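How to Sort Out a Toy Cupboard in One Afternoon

Print this page | E-mail to a friend

I put off our toy cupboard for the best part of a year. Every time I opened the door something slid out, I shoved it back with my foot and shut the door again. Then in October my friend Emiko Tsuchiya came to stay with her two, and after they'd gone home I couldn't face pushing it all back in. So I did it properly, start to finish, between lunch and tea, and it's stayed more or less decent (more or less!) ever since.

You'll want a couple of big bags, some old boxes, a marker pen, a damp cloth and a clear stretch of floor or table. Tea is optional but I had two cups.

Step 1: Get everything out

And I do mean everything, even the bit of ribbon at the back. I started on the carpet and regretted it within minutes, my knees aren't what they were, so I moved the small stuff up on to a table. Play food, little cars, animals, anything you can hold in one hand goes up there, and the big things like garages and prams can stay on the floor.

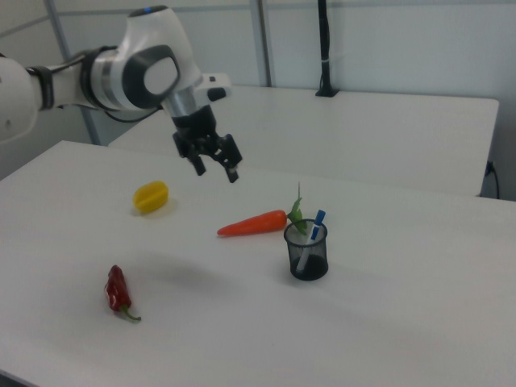 Step 2: Make four heaps

Keep, mend, pass on, bin. Don't add a fifth heap for "not sure", I tried that and it ended up bigger than all the others put together. If you're dithering, ask yourself when it was last played with. Jigsaws I just counted: the farm one should have had 100 pieces and had 46, so off it went.

Be quick with the mend heap as well. Mine had a doll's cot, a tractor with a wheel off and a xylophone, and I gave myself until the end of the month to fix them. The xylophone didn't make it.

Step 3: Give it all a wipe

Plastic toys get the damp cloth with a drop of washing-up liquid, then a dry with a tea towel. Go easy on wooden ones and don't leave them to soak, they swell and the paint lifts (ask me about the Noah's ark). Soft toys go in a pillowcase, knot the top, and pop them on a cool wash.

Step 4: Put like with like

I kept my groups really broad. My sister-in-law Gudrun sorts her building bricks by colour and good luck to her, but mine were back in one muddle by bedtime. Food with food, vehicles with vehicles, and one box for all the pretend-shop bits. You can raid the rest of the house for containers before you spend anything. Shoe boxes, an ice cream tub, the pot off your desk that's only ever got dead biros in it.
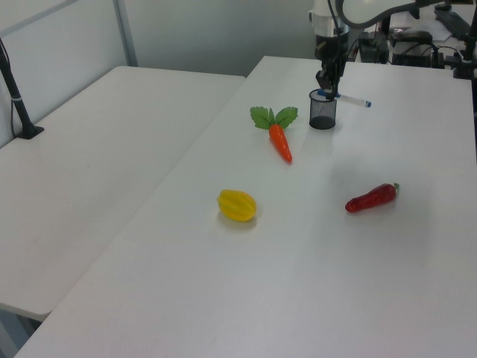 Small pots are good for the fiddly things, like dice and doll's shoes, and you can stand a few of them together inside a bigger box. I did end up buying one set of stacking crates from Lundgren, six in the pack, and they've been fine, though the lids are a bit stiff for little hands.

Step 5: Label and put back

Draw a picture on the label if your children can't read yet. My drawing of a horse gets laughed at but they know which box it means. Heavy boxes on the bottom, paints and anything with glitter right at the top, favourites at the height of whoever plays with them.

Step 6: Hide a box

Tape one box up and put it on top of the wardrobe. Swap it over after about 6 weeks and it's like a second birthday, they fell on the old train set as if they'd never seen it before!

The pass-on bags went in the boot of the car that same evening. Do that bit straight away, or small people will find them in the hall and unpack the lot.

14 shares | 3 comments | Print this page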